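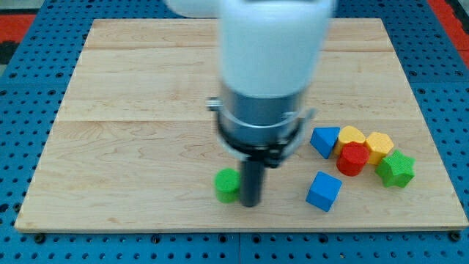

A robotic arm over a light-colored wooden board.

Why Does a Basketball Bounce?

Drop a basketball on a gym floor and it comes back up to about your waist. Drop a lump of clay and it stays where it lands. Both fell the same way. The difference is in what happens when they touch the floor.

What is inside the ball

A basketball is mostly air. The air is pumped in through a tiny hole until it is packed tightly and pushes on the inside of the ball in every direction. This push is called air pressure.

When the ball hits the floor, its bottom gets squashed flat for a very short time. The air inside has less room, so it pushes back harder. The ball springs into its round shape again, and that shove against the floor sends it up.

Clay gets squashed too, but it does not spring back. It keeps its new shape.

Why it never bounces all the way up

Each bounce is a little lower than the one before. Some of the ball's energy turns into sound, which is the thump you hear. Some of it turns into heat, and the ball and the floor get a tiny bit warmer. You would not be able to feel it. After enough bounces the ball rolls away or stops.

When you dribble, your hand puts the lost energy back in with each push.

Does the floor matter?

Yes. A hard floor hardly moves when the ball lands, so most of the energy goes back into the ball. Grass and sand move a lot and soak the energy up. That is why people do not dribble at the beach.

Many indoor courts are made of maple, a hard wood. The boards sit on a layer that gives slightly, which is kinder to players' knees. If there is a loose board or an empty space under the wood, the ball may come up lower than you expect. Players call this a dead spot.

Marta Fedoruk coaches the under-elevens at the Drivatside gym, where the court was laid in June. On the old court there was a dead spot near the left corner. "The children who practiced there every week knew to dribble around it," she says. "Visiting teams didn't."

Try it yourself

You need a basketball, a wall, some sticky notes and a friend.

1. Hold the ball against the wall at shoulder height and mark the bottom of the ball with a note.
2. Let go. Do not push.
3. Your friend marks how high the bottom of the ball gets.
4. Do it again on carpet, on a sidewalk and on grass, starting from the same height.

Now leave the ball outside on a cold day for an hour and repeat the test. Cold air pushes less, so the ball should bounce lower. Bring it indoors and it will recover as it warms up.

Words to know

Air pressure: the push of air on the things around it.
Energy: what makes things move, heat up or make a sound.
Dead spot: a place on a court where the ball bounces poorly.

Written by Casimiro Campos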